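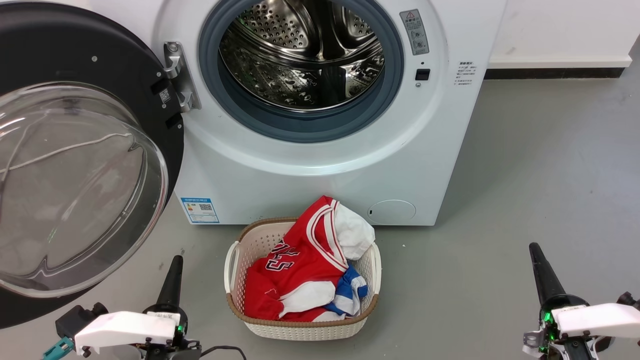
## 4. What the loading task did and did not test

The course handbook describes the autumn project as "autonomous laundry". We think this wording is too generous, and the purpose of this section is to say what the students' robots were asked to do, what was counted as a success, and how much of the reported progress survives a closer look. Both authors taught on the course, and one of us (Vigfúsdóttir) wrote the first version of the scoring sheet, so a fair share of the criticism below is aimed at ourselves.

### 4.1 The task as set

Each team at Lykkegaard was given the same two-armed platform, the same front-loading washing machine and the same instruction: move the clothes from the basket into the drum. Teams collected their own demonstrations by teleoperation and trained a policy on them with the Hiten toolkit, which the course had used the year before. A run started on the supervisor's signal and stopped when the operator called it, when the time limit was reached, or when a gripper closed on something it should not have.

Figure 1 shows a start position from the robot's head camera. The door is already wide open and the basket sits on the floor directly in front of the machine. Both grippers are in view at the bottom, with the clothes between them and the drum. A policy that begins here has been spared several of the harder parts of the job. It does not have to find the machine or the handle, or work out which way the door swings. It does not have to carry the basket anywhere. The remaining problem, picking up cloth and putting it through a round opening, is a respectable one for a student project, but it is a good deal smaller than the handbook's title.

The clothing deserves a comment as well. The pile in Figure 1 is dominated by a red basketball jersey, with a white garment bunched near its shoulder and a striped one tucked into a corner of the basket. The jersey offers a broad area of strong colour lying on top, and most of what a gripper could reach from above belongs to it. We suspect that several teams trained what amounts to a jersey detector. Two of them agreed when we put it to them, and a third agreed after trying a pile of grey towels.

### 4.2 Scoring

The 13 teams logged 1332 autonomous attempts between them. Of these, 539 were marked as complete by the team running the robot, and it is this figure that went on the poster and into the department newsletter. It is accurate in the narrow sense that 539 boxes were ticked.

The scoring sheet asked one question: "Are the clothes in the machine?" It did not say how much of a garment had to be past the rubber door seal. A sleeve hanging over the lip was a success for some teams and a failure for others. One team counted an attempt as complete if the operator "would be happy to push the rest in", which they wrote down plainly and which we therefore know about. We have no reason to believe they were the most lenient. They were the ones who kept notes.

Nor did the sheet record how many garments were in the basket at the start. Teams could choose, and the choice drifted over the term towards fewer and larger items. Charito Lumbao went back through the logs looking for a point at which the policies improved sharply and found one, in the same week that socks disappeared from the baskets. We cannot separate the two effects from the records we have. Anyone who wants to read the later results as a learning curve should bear this in mind.

### 4.3 Attempts from a changed start

For 146 of the attempts, a supervisor altered something before the run began. The basket was shifted to one side or turned, or the door was left partly closed. These attempts were meant as a light check on whether the policies had learned anything beyond a fixed arm path. They were unpopular, and teams were allowed to decline them, so the sample leans towards the teams who already felt confident.

Results were poor. With a shifted basket, the usual failure was a grasp at the place where the clothes would have been. With the basket turned, the arms sometimes took hold of the rim and began to lift it. The partly closed door was worst: no policy in the class had ever seen a door in any position but fully open, and most behaved as if it were fully open now. We stopped those runs early to protect the hinge, and so they appear in the logs as short attempts, which a careless reader could mistake for fast ones.

We do not report a separate success rate for the changed starts. The alterations were made by hand, to no fixed measure, by whichever supervisor was present. A percentage would give them a precision they never had.

### 4.4 Things in view that may have helped

Students were fond of saying that the policy "sees the drum". It may do. It also sees a great deal else. In Figure 1 there is a warning label with a small red-outlined triangle on the front panel, a blue and white energy sticker low on the left, and a black strip where the wall meets the grey floor. A thin white cord lies in loose curves across the inside of the door glass. Any of these could serve a network as a landmark, and the stickers in particular are flat, sharply printed and fixed in relation to the opening. The inside of the drum, by contrast, is perforated steel that catches the light in streaks and would look different under another lamp.

We proposed a simple test, which was to cover the labels with white paper and run the policies again. Four teams did so. Two saw no difference that we could make out, one got clearly worse, and the last had changed its camera exposure on the same afternoon and could draw no conclusion. This is thin evidence in either direction. It was enough, though, for us to stop accepting "it sees the drum" in project reports without something to back it up.

The cord raises a smaller question. Clear curved plastic or glass is awkward for depth estimates, and a line lying across it gives the cameras something to fix on. Whether that made any difference to how the arms kept clear of the door we cannot say. A team wishing to find out would need to run with and without it, on the same day, with the same pile.

### 4.5 The comparison with last year

The course poster places this year's results beside those of the Fostetti cup, the folding contest run for the previous intake, and presents the change as growth in the students' ability. We would leave that comparison out. Folding was done on a table, with one cloth at a time, and was scored by an outside judge against a printed template. Loading was scored by the people who had built the system. The Hamico grippers used for folding also had wider fingers than the tapered ones used here, and nobody has tested what the swap did to grasping by itself.

Some things did get better. Reports were clearer about failed runs, and most teams kept video of every attempt, without which this section could not have been written. Several students also became good teleoperators, and we would argue that a share of the credit given to the learning method belongs to their hands. Policies trained on the smoothest demonstrations tended to be the ones that got sleeves past the seal, whatever network had been chosen.

### 4.6 Changes to the protocol

For the next intake the sheet will ask for the number of garments at the start, the number wholly inside the drum at the end, and the number on the floor. Scoring will be done from video by a different team. Changed starts will be compulsory, with basket positions marked on the floor in tape, and at least one run per session will begin with the door shut. We expect the headline figure to fall. The name of the project has been changed in the handbook to "basket-to-drum transfer", over the objections of the students who had already printed the T-shirts.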